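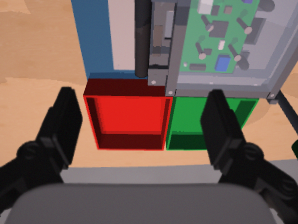 June, after supper

I swam to the Merau buoy this morning. Out and back! I've been telling people I'd do it since before the ice went off the lake, and I think most of them had stopped listening, Ward included, so it was very nice to come in the door at half past eight with my hair dripping and say "well, that's done" and watch him put down his toast.

It's 184 strokes from the end of the dock to the buoy. I counted on the way out to keep my head from wandering off to weeds and pike and how deep it gets past the drop-off. On the way back I lost count somewhere after a hundred when a duck came up right beside me, and I swallowed a good mouthful of lake and had to tread water for a bit, coughing and laughing. Maricica was sitting on the dock with my towel around her own shoulders (it was cold, I'll give her that) and she yelled to ask if I was drowning. I yelled no. She went back to her coffee.

The water was 61 by her thermometer, the one shaped like a turtle. I'd have said colder. Your feet get used to it and your hands get used to it and then a cold patch slides along your stomach and you have to start over.

Home by eight thirty, like I said, and then I couldn't get warm. I had a hot shower, two pairs of socks and the big green sweater, and I sat at the kitchen table shaking like a wet dog and eating Domnica's plum cake straight out of the pan. She brought it over last night and claimed it hadn't risen. It was fine. It was better than fine, I had three pieces, and I'll have to take the pan back before she comes looking for it and sees the state of the corner I was working on.

Ward wanted to know what's next. That's very Ward. I said nothing's next, I swam to the buoy, let me have it for a day. But then of course I spent the whole time I was hanging out the wash thinking about the Ciobanu swim at the end of August, which is 3,000 yards around the island, with boats alongside in case you get tired. Ecaterina did it two summers ago and she's got a bad shoulder. She told me she did the whole back side of the island on her side like an otter. There's a 4,000 yard one too but that's for the people with the fancy watches.

I don't know. The farthest I've ever gone in one go is the pool in town, and in the pool there's a wall every minute to grab on to and feel sorry for yourself. No walls in a lake. On the other hand I was so happy coming back in today, with the sun just getting over the pines and my own arms going along like they knew what they were doing — I can't remember the last time I felt that pleased with my arms.

Other things. The wetsuit from Flivongate still hasn't come, and when I called, the girl was sweet about it but she had me down for a men's large, so who knows what's going to turn up in the box. If it's hopeless I'll borrow Maricica Costache's old one. (I have to write out the whole name now that there are two of them on the dock most mornings. Maricica Husar is the one with the turtle.) It's got a patch on the knee and it smells like a garage but she's about my height.

Beans are up, all of the back row and half the front. Something has been at the lettuce again. I put the netting down and stood there with the hose for longer than it needed, because my shoulders were too tired to wind it back up.

Called Mom at four. She asked whether I'd had somebody with me in the water and I said there was somebody on the dock, and there was a long quiet on the line and then she told me all about her neighbor's new porch. She'll bring it up again next time. I did promise to get one of those bright orange floats you tie around your waist, and I looked some up tonight. Ecaterina swears by her Flirenora, so I'll probably just get the same as hers and be done with it.

It's twenty to ten and still light enough to see the lake from the landing. Flat as a plate. My arms ache from the elbows up and I've got a red stripe on my neck where the suit rubbed, so I need to remember the Vaseline tomorrow. The other Maricica says six thirty. I said seven.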